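Home
Forums
Robots & Automation
Members
Search
Log in

Can a machine put the dishes away yet? (kitchen and shop chores, real opinions please)

sundaybench
I have been following home robots since the first round vacuum bumped into my ankle, and I think we're closer than people say. My claim for this thread: within a couple of years an arm on a counter will be able to empty a dish rack without a person babysitting it. Not fast, maybe slower than my kids (which is saying something), but unattended.

What got me going is that I've been playing with pick-up tasks in simulation every evening since November. Cups and bowls, mostly. I started with the dumb approach, where the gripper comes straight down and squeezes the whole thing from the outside. Works great on a narrow cup. On a bowl it's hopeless, the fingers don't open wide enough. So now I go for the wall: one finger outside, one finger in the hollow, close on the side.
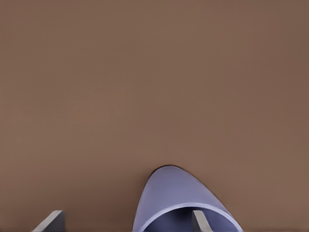 Once I switched to that, my numbers jumped. I ran 572 tries over the last batch and 529 of them ended with the piece lifted and set down in the right spot. I was grinning like an idiot at my desk. Same fingers, same arm, all I changed was where it grabs!

So, who's with me? And if you're not, what chore do you think falls first?

torquewrench_tam
Great numbers, and I'm not with you. Simulation has no soap film. It has no chipped rim, no bowl stuck inside another bowl, no fork hiding under the bowl. I run a small shop and we looked hard at an Ineo arm for loading parts into the washer. In the demo it was beautiful. On our bench the parts come in oily and tangled and it spent the afternoon picking up two when it wanted one.

sundaybench
Two stuck together is a fair hit, I haven't tried nested bowls at all. Adding it to the list tonight. What did you end up doing with the arm?

torquewrench_tam
Sent it back. We built a tray with slots so the parts come in separated, and then a person loads the tray. At which point the person might as well load the washer.

Keerthana Reddy
I'd push back on that last part, Tam. We have the same kind of tray where I work and it paid off, just in a different place than we expected. Loading the tray can happen whenever somebody has a free minute, and the arm feeds the machine all night. I come in at 6 in the morning and there's a full bin waiting. I still love seeing it!

On the original question, I agree that grabbing by the wall is the way to go for open shapes. Two things to watch when you go to real hardware. A thin wall will flex when you close on it, so you need to squeeze by force and not by distance. And the piece wants to swing, because you're holding it on one side and the weight is on the other. A heavy bowl will rotate right out of flat fingers. We glued rubber pads on ours and it helped a lot.

sundaybench
Keerthana this is gold, thank you. My bowls weigh next to nothing in the sim settings. Going to crank the mass up and see what breaks.

mopandbucket
Can I be the boring one? I don't care about bowls. I care about laundry, bathrooms and the stuff under the couch. I've had an Umen floor cleaner for two years and it is wonderful, I'd buy it again tomorrow, and it still can't deal with a sock. If a sock beats it then I don't believe in a dish rack.

sundaybench
But the floor cleaner doesn't have fingers! Give it a way to pick up the sock and the problem changes completely. I'd take a sock over a wine glass any day, you can't break a sock.

mopandbucket
You can't find the edge of one either. Have you tried cloth in your simulator?

sundaybench
...once. It exploded.

gil_in_the_garage
Lurker here, retired from packaging. My two cents is that everybody argues about the grab and the grab is maybe half of it. Setting down is where we lost product. Gripping one wall is fine for getting the bowl in the air but think about where that inside finger is when you want to stack it. It's sitting in the hollow, so if you are placing a bowl inside another one, fine, it comes out the top. If your cabinet stacks them upside down, the inside finger is now underneath and trapped between the bowl and the shelf. You have to let go of it early and hope, or hand it off.

Keerthana Reddy
Yes! Or let it hang over the edge of the shelf and push it back with the outside of the finger. Looks silly, works fine.

torquewrench_tam
See, this is my whole point. Every one of these has an answer, and each answer is another month. Sundton had a video of theirs putting mugs on hooks and I counted 15 cuts in it. I'd like to see one rack, one camera, no cuts, in somebody's real kitchen with the dog walking through.

sundaybench
Okay, I'd watch that too. And I'd be happy to lose the bet by a year if it means seeing it happen. But look at what you just said, every one of these has an answer. Ten years ago we were stuck on seeing the bowl in the first place.

Your washer parts, what shape are they? If they've got an open end I want to try one in the sim. Rough dimensions are enough.

torquewrench_tam
Short sleeves, open both ends, wall a bit thicker than a coffee mug. I'll measure one after lunch and message you. If you can get one out of a pile of its friends I'll say something nice about robots in public.

mopandbucket
Screenshotting that.

gil_in_the_garage
Try them lying down as well as standing up. Ours were never standing up.

sundaybench
Will do both. First pass is just one sleeve by itself, then two touching, then the pile. Anybody know if the Esfahani contact settings are any good for metal on metal? The defaults I'm using make everything slide like it's on ice.

Keerthana Reddy
They're decent. Raise the friction on the finger pads only and leave the part alone, otherwise your pile locks up solid and you'll think you've solved it.

Related threads
Rubber, silicone or bare metal: what's on your gripper fingers?
Floor cleaner keeps eating the charger cord
Has anyone automated a parts washer on a small budget?
Folding towels, the long thread (part 2)
Force control for beginners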